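Chapter 4
Sorting and Naming: How Groups Are Made

Chapter contents
4.1 Why people sort
4.2 Features and rules
4.3 Folk groups and formal groups
4.4 When a group breaks down
4.5 Groups in the workplace: the Uvetti stockroom
Review and key terms

Before you begin

You should be familiar with the difference between an observation and an inference (Section 2.3) and with the use of simple tables (Section 3.1). Students who have not completed Chapter 3 may still read Sections 4.1 and 4.2, but the exercises that follow Section 4.4 depend on it.

Introduction

A shopper who walks into a grocery store for the first time can usually find the milk. The store may be large, and no one has given the shopper a map. The shopper looks for cold cases, then for dairy products, then for cartons. Each of these steps relies on a group that the store and the shopper share. If the store had arranged its goods by the color of the label, the same task would take much longer, although every item would still have a fixed place.

The act of placing things into groups according to some feature is called classification. It is one of the oldest tools of organized knowledge, and it is used in law, medicine, libraries, trade and the natural sciences. This chapter is concerned with how groups are formed, how they are given names, and what is gained or lost when one system of groups is replaced by another. It treats classification as a human activity. The things being sorted may exist in nature, but the decision to sort them in a certain way is made by people who have a purpose in mind.

The chapter begins with everyday sorting, moves to the rules that make a system consistent, and then compares the groups used in ordinary speech with those used by specialists. The final section follows a single business through a change in the way it arranges its goods.

4.1 Why people sort

Sorting reduces the amount of information a person must hold at one time. A hardware dealer with 3,000 separate items in stock cannot remember each of them as a single fact. The dealer can, however, remember that fasteners are kept along the back wall, that they are divided first by type and then by length, and that the longest are on the lowest shelf. A small number of rules takes the place of a large number of facts.

Sorting also allows a person to make predictions. Once an unfamiliar animal is known to be a bird, an observer may reasonably expect that it hatched from an egg and that it has feathers. These expectations can be wrong in a particular case, but they are correct often enough to be useful. A group that supports many predictions of this kind is said to be rich. A group that supports few is said to be thin. "Birds" is a rich group. "Things that weigh less than a brick" is a thin one, although it might be exactly the group a mail carrier needs.

A third use of sorting is communication. When two people share a set of groups, one can tell the other a great deal in a few words. When they do not, even a short message may fail. Early trade records contain many disputes over whether a shipment matched its description, and a large share of modern commercial law is devoted to settling what a given word was understood to cover.

Young children begin to sort long before they are taught to do so. Given a mixed set of toy animals, a child may put the large ones together, or the brown ones, or those that live on a farm. Each choice is a complete classification, even if the child cannot state the rule. Teachers of the early grades use small sets for this reason. With only two animals in a tray, the question can be put in its simplest form: are these the same kind of thing, or are they different kinds? Both answers can be defended. A horse and any other animal are alike at one level and unlike at another, and the student who notices this has met the idea of rank, which is taken up in Section 4.3.
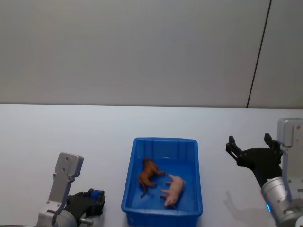
4.2 Features and rules

A feature is any property that can be used to decide whether a thing belongs to a group. Color, size, material, age, origin and use are all features. A rule states which features matter and how they are to be applied. "Place all coins minted before the change of currency in the first box" is a rule that uses one feature. "Place all silver coins larger than a thumbnail in the second box" is a rule that uses two.

A sound system of classification is generally expected to meet the following conditions.

1. The groups at any one level should not overlap. An item that fits in one group should not fit equally well in another.

2. The groups should cover every item in the collection. If a group named "Other" is needed, it should be small.

3. The same feature should be used throughout a single level. A list that divides books into novels, histories and large books has changed its feature partway through.

4. Two trained people working separately should place the same item in the same group.

Few systems in daily use satisfy all four conditions. The third is the one most often broken, and it is often broken on purpose. Public libraries commonly shelve oversized books apart from the rest of the collection, whatever their subject. The shelves are built to a standard height, and the practical need outweighs the wish for order.

The fourth condition is known as reliability. It can be measured. Suppose that two clerks each sort the same 200 claim forms into groups and that they disagree on 19 of them. The rate of disagreement is 9.5 percent. Whether that rate is acceptable depends on the cost of a mistake. In a mailroom it may cause a short delay. In a hospital pharmacy it would be treated as a serious fault in the system.

Key distinction

A necessary feature is one that every member of the group must have. A sufficient feature is one that, by itself, guarantees membership. Having four sides is necessary for being a square but is not sufficient. Many everyday groups have no single feature that is both. Students should attempt to find one for the word "furniture" before reading further.

4.3 Folk groups and formal groups

The groups used in ordinary speech are called folk groups. They develop over long periods, they are learned without formal teaching, and they tend to reflect what is useful or easily seen in a particular place. Formal groups are set down in writing by specialists and are changed only by agreement.

The two often disagree. In the kitchen, a tomato is treated as a vegetable. In botany, it is a fruit. Neither usage is in error, for the two systems answer different questions. The cook wishes to know how the food will taste and at what point in the meal it should be served. The botanist wishes to know which part of the plant it came from.

Formal systems are usually arranged in ranks. Each rank contains the one beneath it, so that a member of a lower group is automatically a member of every group above. Folk systems have ranks as well, but they are fewer, and speakers show a strong preference for the middle level. Asked to name an animal standing in a field, most adults will say "horse." They will seldom say "mammal," and only those with special knowledge will name the breed. This middle level is known as the basic level. Names at the basic level are generally short, are learned early, and are the first to come to mind.

4.4 When a group breaks down

A classification may fail because the collection has changed, because the purpose has changed, or because a new feature has been discovered that divides the items more usefully than the old one. Whales were once widely grouped with fish on the basis of shape and habitat. Closer study of their breathing and the feeding of their young placed them with the mammals. The animals had not changed. The features considered important had.

Revision has costs. Records must be altered, labels replaced and staff retrained. For some time both systems will be in use, and errors are most frequent during this period. Organizations therefore tend to delay revision well past the point at which the old system has ceased to serve them.

4.5 Groups in the workplace: the Uvetti stockroom

Uvetti, a supplier of household repair parts, began with 1,000 items arranged by manufacturer. Goods made by Stakari occupied one aisle and goods made by Wolde another. Orders at that time came mainly from dealers, who asked for parts by maker. When the firm opened a counter for the public, customers asked for a part by its use and rarely knew who had made it. Clerks had to search several aisles to fill a single request.

The firm considered two plans. The first kept the existing shelves and added a printed index by use. The second, known as the Fakach plan after the warehouse in which it was first tried, moved every item so that parts with the same use stood together. Students are asked to keep both plans in mind while reading the remainder of this section, in which the stock lists are given in full, and to record which of the four conditions in Section 4.2 each plan satisfies.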